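Getting the winter stuff sorted this week. October 5, 2026 and the mornings in Arnimberg are already cold enough for a real coat.

I do all my folding on the bed. The dresser top is too small and the floor needs vacuuming. The bear quilt stays on, so I have a flat surface and don't have to strip anything.

Puffy things are the worst to fold. My method: zip it all the way up, lay it face up, smooth it from the collar down, then bring the sleeves in across the front.
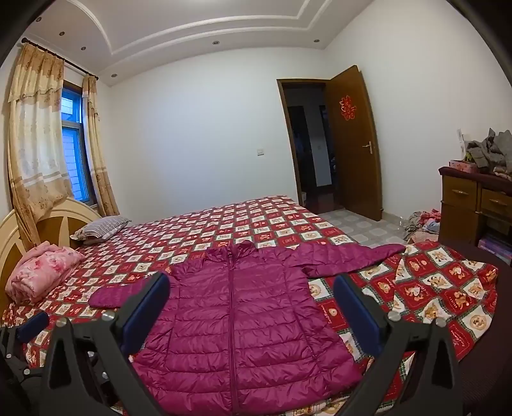 After the sleeves, fold the bottom up to the chest and press down slowly with your forearms. If you go fast, the air just moves to the other end.

Zawadi Were asked if I use vacuum bags. I did for 2 winters. Everything came out flat and took days to fluff up again, so I went back to a plain cotton sack.

I don't bother being neat with every puffy thing. Some of it gets bunched up and pushed into the sack, and it's fine.
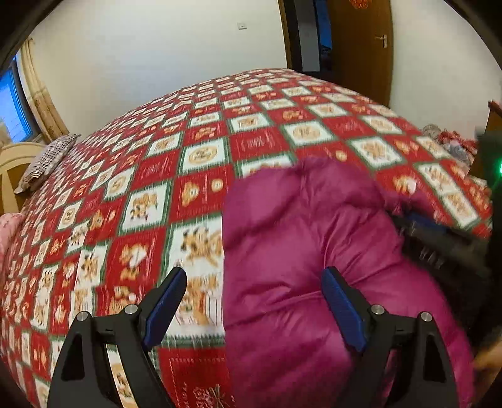
The sacks are the large ones from Joubert. Four of them fit on the closet shelf if I stand them on end.

Still to do: scarves, the wool socks, and one coat with a broken snap that needs to go to Britta Buschmann for repair. I'll post the shelf when it's full.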